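Research > Working papers > Skillorik bench notes > Section 3

41 shares | 6 comments

3.2 Keeping the hands honest: cable routing and the peg check

I should say up front that we did not plan to write a maintenance section. Then the right hand started dropping small parts, and I spent so much of August with a hex key that my co-author Hannelore Kaufmann told me to write it all down (she was right, as usual).

The cell is a two-armed upper body at a dark table with a black curtain behind it. We run the peg check on it every 500 grasps. Small blue parts go out on the white work sheet, and the hand has to pick each one up and set it back down standing. It's a boring little test and I love it! If a finger linkage has gone slack, the pegs tell us well before the logs do. 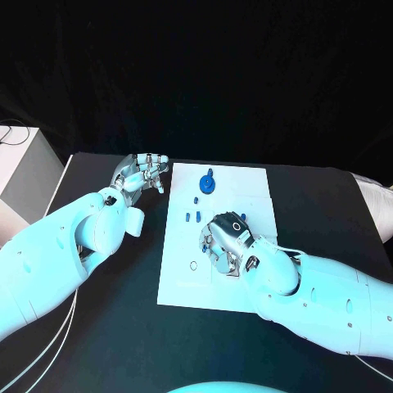

Figure 3. Peg check on the Skillorik cell, with the right hand at work over the sheet and the left hand held clear.

Most of our trouble came from cables. The one at the right wrist needs a loop with some give in it, because a tight one tugs at the joint when the wrist bends (we learned this the slow way, over 2 wrist boards). We now check that loop by eye before power-up, then move the wrist through its full range by hand and watch whether anything pulls. The finger linkages get a wipe and a tiny drop of oil at the same stop.

The shell screws work loose too, more than I expected – we retighten them at 980 grasps, going from the shoulder out to the wrist. I tried skipping this once and got a buzz in the forearm that took me a whole afternoon to find. After any of this work we run the peg check again, and if the hand misses two pegs in a row we redo the finger zero and start over.

Related items
Egger hand: notes on finger zeroing
Joner wrist boards, a repair log
Skostside bench layout, second version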